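La mesa de Fajardo

23 de abril de 2021
Cuentos

Mi hermana llegó con el rollo de papel marrón debajo del brazo y me dijo que íbamos a hacerlo como personas civilizadas. Yo estaba en la puerta con el café todavía en la mano y le contesté que muy bien, que de civilizada no me ganaba nadie, y las dos sabíamos que era mentira porque la última vez que repartimos algo (un armario, cuando lo de la abuela) estuvimos un verano entero mandándonos recados a través de mamá.

Esta vez mamá estaba viva y bien viva, ojo. Se mudaba a un piso pequeño cerca de la playa, encantada de la vida, y nos había dejado la casa de la calle Fajardo con una sola instrucción: que lo que quedara dentro fuera nuestro y que no la llamáramos para preguntar. «Ni una llamada», dijo. Los de Mudanzas Mavex se llevaron su cama, sus plantas, la tele y la butaca verde, y lo demás se quedó allí esperándonos.

Lo demás era muchísimo. Mamá no tiraba nada. Había cajones que no se abrían de lo llenos que estaban, y en el altillo guardaba las cajas de cosas que ya no existían, la caja de la batidora Virkach sin la batidora, la caja de unas botas mías del instituto. Mi hermana había leído no sé dónde un método para repartir herencias sin sangre y lo traía apuntado en una libreta.

El método era este. Se forraba la mesa grande, se dividía con cinta y cada trozo tenía un dueño: una zona para ella, otra para mí, otra para vender por Wondley, otra para regalar y así. Cada objeto iba a la mesa, se hablaba un minuto y se colocaba. Cuando la mesa se llenaba, se vaciaba en cajas y vuelta a empezar. Lo que no conseguíamos colocar se quedaba encima del papel hasta el final.

- ¿Y al final qué pasa? - le pregunté.

- Al final ya estaremos cansadas.

Pusimos el papel entre las dos, que se nos arrugó por arriba y por el medio, y ella se empeñó en alisarlo con el canto de la mano como si fuera una sábana. Luego vino la cinta. Era azul oscuro, la única que había en el cajón de las herramientas, y se partía cada dos por tres, así que las líneas nos salieron a pedazos. Yo tiraba de un extremo y mi hermana apretaba desde el otro, y ninguna de las dos veía lo torcido que iba aquello hasta que nos apartamos. La del centro hacía olas. Las de los lados se habían ido en diagonal, cada una por su cuenta. «Parece el mapa de un país que ha perdido una guerra», dije yo, y ella dijo que servía igual, y que además la zona más grande era la suya porque para eso había traído el papel.

Empezamos por la cocina y fue una seda. Las cazuelas para mí, los vasos buenos para ella, la vajilla de diario para regalar. Discutimos un poco por un colador (¡un colador!) y lo ganó ella porque yo no supe decir para qué lo quería. En el salón ya fuimos más despacio, porque salían fotos y había que sentarse. Hubo un álbum entero de un mes de junio en que, según parece, solo comimos sandía. Lo miramos dos veces. Lo pusimos en mi zona y a la media hora lo encontré en la suya, y me callé.

Por Wondley vendimos la lámpara de pie esa misma tarde, 92 euros, y nos creímos ricas. Mi hermana quería poner la máquina de coser en 500 y yo le dije que por ese precio la compraba yo y la tiraba por el balcón. Al final se quedó en 169 y vino a buscarla un chico muy educado que preguntó si funcionaba. Mi hermana le dijo que sí con una seguridad que todavía admiro, porque aquella máquina no había cosido nada desde mi primera comunión.

Tardamos 3 días. El último, cuando ya no quedaban más que ecos y la marca de los cuadros en la pared, solo había en la mesa dos cosas sin colocar.

Una era la bandeja. De plástico, gris clarita, con una cara de oso dibujada y el nombre en una esquina, Taiji Bear. Yo no sé de dónde salió esa bandeja. Sé que cuando tenías fiebre te llegaba la sopa encima de ella, y que si te la acababas aparecía el oso, y que yo me pasé una gripe entera convencida de que el oso se bebía lo que yo dejaba. Mi hermana dijo que a ella el oso le había enseñado a leer, porque las letras le quedaban justo delante. Le dije que al revés, que a ella siempre le ponían la bandeja del revés. Y nos enzarzamos. Estuvimos diez minutos discutiendo hacia dónde miraba un oso en 1989, o cuando fuera.

La otra era el cesto de la fruta de mentira. Ay, el cesto. Mimbre, ovalado, con el borde trenzado, toda la vida en el aparador. De pequeña le hinqué el diente a una pieza delante de unas visitas y mamá lo contó en todas las Navidades siguientes, con gestos y todo. Mi hermana siempre dijo que era lo más feo de la casa. Lo decía al entrar, antes de saludar: «Hola, fruta fea». Así que yo daba por hecho que iba a ser mío, y ya le tenía un sitio pensado, encima de la nevera.

- El cesto me lo llevo yo - dijo.

- Pero si lo odias.

- ¿Y qué tendrá que ver?

Me senté en el suelo, porque las sillas ya eran de otra gente. Le ofrecí el oso a cambio. Me dijo que el oso también lo quería. Le propuse un año cada una, como los padres separados, y le dio la risa, y cuando a mi hermana le da la risa hay que esperar, es como un tren de mercancías. Después se secó los ojos con el puño de la chaqueta y miró la mesa.

- ¿Y si la llamamos?

- Dijo que ni una llamada.

- Ya.

Llamamos, claro. Puse el altavoz. Se oían gaviotas, o eran niños, y mamá contestó con la boca llena. Le explicamos el problema por turnos, pisándonos, y ella escuchó todo hasta el final sin decir ni mu. Luego quiso saber si el cesto estaba entero. Que sí, mamá. Y si la bandeja seguía sin rajarse. Que sí.

- Pues eso es mío - dijo -. Me los dejaron ahí los de la mudanza y llevo tres semanas buscándolos. Traédmelos el domingo, no, mejor mañana, y venid a comer.

Y colgó. Mi hermana se quedó mirando el teléfono. Fuimos despegando la cinta de las sillas y de mi manga, que a saber cómo había llegado hasta allí, pero la mesa la dejamos tal cual, con su papel y sus fronteras torcidas, y cada cosa en su lado hasta el día siguiente. Apagué la luz del pasillo. Ella volvió atrás un momento, y la oí decir bajito: «Adiós, fruta fea».

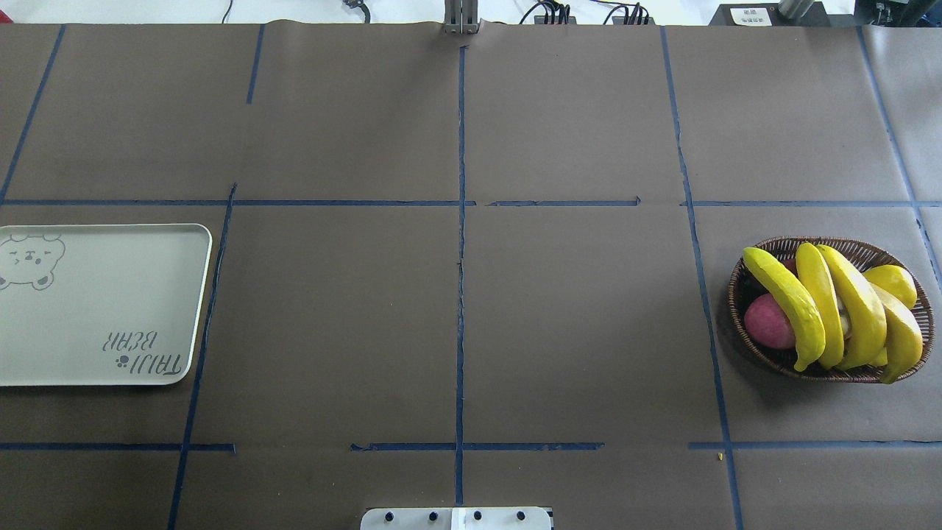

Más cuentos de esta serie

La caja de la batidora
Un verano de recados
Sopa para el oso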